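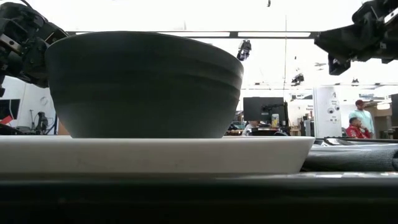

Speaker notes: Running a Repair Evening in a Small Town

Slot: 40 minutes plus questions. Clicker is on the lectern. Water first.

Slide 1. Title

Say hello, say where I'm from. I help run the repair evening in Enemcombe. We meet once a month in the old seed store, doors at 6:30, last item accepted at 8. I'm going to talk about how we set it up, what people bring, and what I would do differently. I'll leave the paperwork on the last slide so you can copy it down.

Ask for a show of hands: who already has a repair event near them? If it's most of the room, skip slide 2 and go to the numbers.

Slide 2. What a repair evening is

People bring a broken thing. They sit down with someone who knows more than they do, and the two of them try to fix it. The owner stays in the chair the whole time. That is the one rule we have never dropped. We are not a drop-off shop, and when we let people leave a toaster and come back for it, we ended up with a closet full of toasters.

No charge. There is a jar by the door.

Slide 3. First year

We took in 173 items over 12 evenings. 97 left working. The rest were either beyond us or needed a part that cost more than the item.

Pause here. People like to write these down.

Point out that the share fixed went up after we started asking people to book. Booking lets us match the item to the fixer. Before that, we had three people who could sew and a line of people holding lamps.

Slide 4. What comes through the door

Lamps, vacuum cleaners, zippers, chairs with a loose leg, radios. Lots of things with a cord where the only trouble is the cord. In July we get fans. After the holidays we get toys and string lights.

Clothes are easy to forget when you plan. We did not have a sewing station until our fourth evening and it is now the busiest seat in the room. Good light matters more there than anywhere else. Get a lamp with a bendable neck and a white bulb.
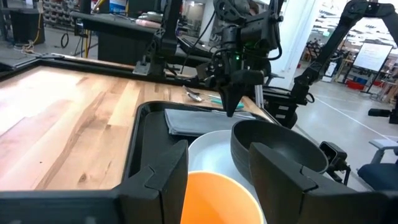
Mention the button tin. It gets people talking, and they bring more buttons.

Slide 5. The room

We pay for the hall by the hour, and we get it from 5:30 so there is time to lay out. What you need from a room, in the order I would check it:

Outlets along more than one wall. Ours are all on the north side, so we run cords and tape them down.
A level entrance. People are carrying heavy things.
A place to sit and wait that is away from the tools.
A sink.

We looked at the back room at Munavum, which is a nicer building, but it is up a flight of stairs. If anyone asks, the stairs were the whole reason.

Slide 6. Floors and tables

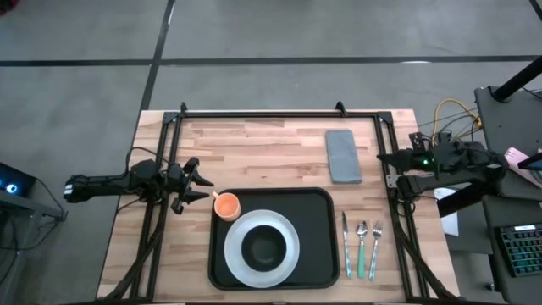 Give each kind of work its own area and keep to it. Electrical in one corner, sewing near the window, glue and wood as far from both as you can manage. We tried mixing them and found sawdust in a radio. Mark the areas on the floor before you set anything down. Black tape on gray concrete, like the lines on this slide, is easy enough to make out, and you can run it straight or on a diagonal to suit the room. Use a tape that peels clean, and test a short strip first if the floor is painted.

Tables should be sturdy and at standing height for tools, sitting height for sewing. Folding tables wobble when you use a screwdriver on them. We bought four used school workbenches and store them on their sides.

Slide 7. Tools

Start small. Screwdrivers, pliers, wire strippers, a multimeter, a soldering iron, a hot glue gun, needles, strong thread, clamps. Fixers will bring their own favorites, so put colored tape on the handles of the ones that belong to the event.

Our first tool order was from Claeys and it came to $100 even. I would spend the same again but get two multimeters and fewer screwdrivers.

If time is short, skip the part about security bits. If there is time: some coffee makers and hair dryers are closed with odd-shaped screws. A cheap set of bits opens most of them.

Slide 8. Safety

Slow down on this one.

Anything with a plug gets looked over before it is opened and tested again before it goes home. One person signs for that test and it is the same person all night. We don't open microwaves. We don't open anything with a swollen battery. We don't work on gas. Put those on a sign at the front desk so your greeter does not have to argue.

Ask your insurer early. Ours wanted a written list of what we refuse, and having the sign already made saved us a week.

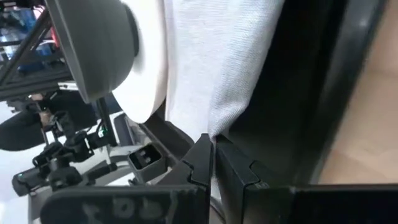
Everyone fills in the half-page form when they arrive. Name, item, what is wrong with it, signature. The signature says they understand the repair might not work and might make it worse. In practice people read it, nod, and sign.

Slide 9. When it can't be fixed

Tell people plainly and tell them why. Show them the cracked part or the burned board. Most people are fine with it once they have seen inside. We hand out a slip with the recycling center hours.

Keep a record of the failures by make and part. After a year we could see that the same plastic latch had beaten us on several vacuums, and one of our fixers found a pattern for printing a replacement.

Slide 10. Finding fixers

Notice board at the library, the high school shop class, the quilting group. The Ellon group told us they get most of theirs from people who came in with something broken and stayed to watch. We have started asking, and it works for us too.

Feed them. Soup and bread at 6, before the doors open. It is our largest expense after the hall.

Slide 11. What I'd do differently

Booking from the first evening. Sewing from the first evening. Fewer posters. A proper end time, said out loud at 8:30, with the kettle off.

Slide 12. Forms and contacts

Leave this up during questions. The intake form, the refusal list and the tool list are all on the handout by the door. Spare copies are in my blue folder.

Likely questions: insurance, batteries, sewing machines (yes, we take them, but book a double slot).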